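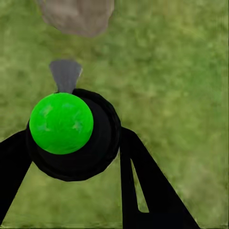 Vue simulée de la caméra poignet, balle verte contre la paume, fond herbe.

Détection de balle verte sur herbe : seuillage HSV ou profondeur ?

Forum > Logiciel > Perception et commande

verkandale_nord
Posté le 19 novembre 2018

Bonjour à tous,

Je travaille sur la partie perception d'une cellule de préhension mobile en extérieur (projet Hememach). Pour l'instant tout est en simulation. La caméra est solidaire de la pince et regarde le sol. La cible est une balle vert vif, le sol est une texture d'herbe, verte elle aussi.

Chaîne actuelle : conversion HSV, seuillage sur la teinte, ouverture morphologique, extraction du plus grand contour, ajustement d'un cercle, puis asservissement visuel sur le centre. À distance, cela tient à peu près. Quand la balle arrive contre la paume, comme sur la capture en tête de message, le centre estimé saute d'une itération à l'autre et le contrôleur part en oscillation.

J'ai déjà relevé le seuil bas de saturation. Les faux positifs dans l'herbe diminuent, mais le masque se troue sur la balle elle-même. Mes questions :

1. Faut-il insister sur la couleur ou passer à autre chose ?
2. Quelqu'un a-t-il une transition propre entre l'approche visuelle et la fermeture des doigts ?

Boucle vision à 2 ms près synchronisée avec la commande, donc je n'incrimine pas la latence.

quintero_b
Les trous du masque viennent de la texture. On voit des plages plus pâles, un peu bleutées, au milieu et à droite de la balle. La teinte dérive vers le cyan et la saturation baisse au même endroit, donc deux de vos bornes sont franchies en même temps. Élargissez la borne haute en teinte, redescendez la saturation, et filtrez ensuite par circularité. L'herbe tire plutôt vers l'olive et le jaune-vert, vous avez de la marge du côté bleu.

Passez aussi en Lab. Le canal a* seul sépare mal deux verts, mais le couple (a*, b*) avec une distance de Mahalanobis fait le travail. J'ai calibré comme ça sur 500 images, c'est largement suffisant en simulation.

Chiamaka Okoro
Pas d'accord avec le principe. Vous réglez un seuil sur un moteur de rendu. L'herbe ici est une texture floue, sans brins, sans ombres portées fines. Tout ce que vous apprendrez sur la marge entre les deux verts disparaîtra au premier essai dehors.

Contre la paume, le problème est géométrique. La pince est noire, uniforme, et sa pose dans l'image est connue par la calibration main-œil. Le contour de la balle est net contre le noir, à droite et en dessous. C'est le meilleur signal de toute l'image et le seuillage n'en fait rien. Rendez le masque de la pince à partir du modèle 3D, gardez les gradients à sa frontière avec la balle, ajustez un cercle par RANSAC sur cet arc. Le reste du contour sert à confirmer.

quintero_b
Un arc partiel, c'est un rayon mal conditionné. Si l'auteur ne contraint pas le rayon, il aura pire que maintenant.

Chiamaka Okoro
Le diamètre de la balle est connu et la distance à la paume aussi, une fois au contact. On fixe le rayon et il reste deux inconnues.

verkandale_nord
Le diamètre est connu, oui. Pour la géométrie de la pince, j'ai un souci : le doigt droit est ajouré dans le sens de la longueur et on voit l'herbe à travers. Mon masque actuel est une enveloppe convexe, donc l'ouverture compte comme de la pince. Est-ce gênant ?

mdz_arb
Gênant, oui, et dans les deux sens. Avec l'enveloppe convexe vous perdez aussi tout le triangle d'herbe entre les deux doigts, donc la zone où la balle réapparaît si elle s'échappe vers le bas. Prenez le maillage visuel pour le masque. Le maillage de collision est presque toujours convexifié, beaucoup de gens branchent le mauvais dans l'URDF.

Vérifiez aussi le sens de rotation de la caméra dans l'arbre de transformations. Une inversion de signe sur un axe ne se remarque pas tant que la cible est près du centre optique, et votre balle est un peu à gauche.

Mercedes Arboleda

verkandale_nord
Confirmé pour le maillage, je chargeais la balise collision. Corrigé. Les repères sont bons, vérifiés en projetant l'extrémité des doigts.

Reste l'objet gris juste derrière la balle. Il touche le contour supérieur et l'ajustement de cercle l'attrape une fois sur deux. Même crainte pour la masse beige plus haut, mais elle en est séparée par une bande d'herbe, donc pour l'instant elle ne me coûte rien.

quintero_b
Le gris a une saturation presque nulle. La couleur le rejette sans effort, c'est bien l'argument en faveur de la couleur.

Chiamaka Okoro
Je n'ai jamais dit de la supprimer. Je dis de ne pas lui confier l'estimation du centre. Comme critère de rejet, très bien.

miltden_dev
Pour la question 2, que tout le monde a laissée de côté : ne faites pas tourner l'asservissement visuel jusqu'à la fermeture. Machine à trois états : approche (vision), contact (vision gelée, dernier centre filtré), fermeture (commande en effort). Hystérésis sur la transition, sinon vous rebondissez entre les deux premiers. La commande bas niveau tourne à 1000 Hz chez nous, la vision à bien moins, et l'oscillation décrite ressemble à un gain prévu pour la distance lointaine. La matrice d'interaction dépend de la profondeur Z. Si vous l'avez laissée constante, le gain effectif grimpe à l'approche.

verkandale_nord
Z était constante, réglée à 450 mm. Je la remplace par l'estimation tirée du rayon apparent.

miltden_dev
Saturez-la par le bas avant de brancher, une estimation à zéro sur une image ratée et vous inversez une matrice singulière.

verkandale_nord
Retour après modifications : masque tiré du maillage visuel, cercle à rayon contraint sur l'arc au bord du noir, rejet couleur en Lab, Z mise à jour. Le centre ne saute plus au contact. Il reste un biais vers la gauche, constant, que je n'explique pas encore. Gel de la vision pas encore implémenté.

mdz_arb
Un biais constant avec un arc pris surtout du côté droit, je regarderais d'abord le rayon. S'il est surestimé, le centre part à gauche. Affichez le résidu signé le long de l'arc, et comparez avec le rayon exact fourni par le simulateur.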